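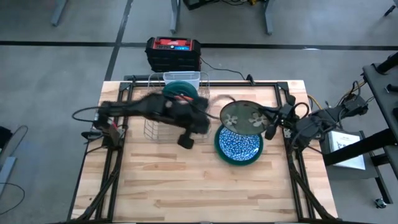
Green plate in the dish rack

Questions I get a lot at Clukholm Knits

Hi, and thanks for stopping by! I knit baby hats, mittens and little blankets from my back room in Jardine, and my messages tend to fill up with the same questions, so I've put my answers in one place. If yours isn't on the list, just send me a note through the shop (I read every one, usually after 9 at night when the house is quiet).

How long will my order take?
Hats and mittens that are already listed go out as soon as I can get to the post office. Anything made to order takes 18 days before it ships. Blankets are made to order too, and December fills up fast, so please write to me early if it's a Christmas gift!

What yarn do you use?
Mostly 100 percent cotton for the hats, and a soft merino for the mittens and blankets. The merino comes from Vustasska, a small mill I've bought from since my very first hat. If your little one can't wear wool, tell me before you order and I'll knit the same pattern in cotton. Same price.

Can I pick my own colors?
Yes please, I love this part! Send me a picture of the nursery, a paint chip, grandma's old quilt, whatever you've got. I can't promise a perfect match because screens are all so different, but I can mail you a few snips of yarn first if you're nervous.

What size should I get?
Measure around the head just above the ears and compare it to the chart in each listing. Stuck between two? Go bigger. Babies grow so fast, and the ribbing has a lot of stretch in it.

How do I wash it?
Cotton can go in the machine on cold, then lay it flat. Merino wants a sink of cool water and a drop of mild soap. Please keep it out of the dryer. I shrank my own son's blanket that way and it now fits a teddy bear.

Who makes the buttons?
Torben Strobel turns them for me from apple and pear wood, and they're only on the cardigans for ages three and up. Everything for babies closes with a tie or just pulls on.

Do you take returns?
On ready-made items, yes, if they haven't been worn. Custom pieces I can't take back, but if a seam pops or a stitch runs I'll fix it for free, you just cover postage to me.

Do you sell in person?
I have a table at the Justodbridge craft market, stall 741, next to Craig Rutherford and his wooden toys. Come say hi and squish some yarn!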